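Venora walking shoe, lace-up, 2,223 pairs sold so far

I wore the first pair of these to work all through April, and I'm still a bit daft about them! The sole is thick but bendy, the tongue stays put, and I can get them on before coffee without undoing the laces.
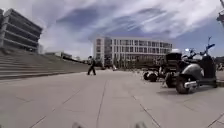
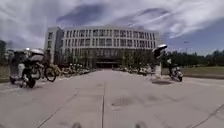

Big slabs, long days on your feet

Sizes run a touch small, so go up a half if you like thick socks (I do). Jolien Wouters stitches the Dornov version, the one with the wider toe, and those take 18 days to make. Spare laces come in the box, 2 pairs. Order by Friday noon and I'll post on Monday.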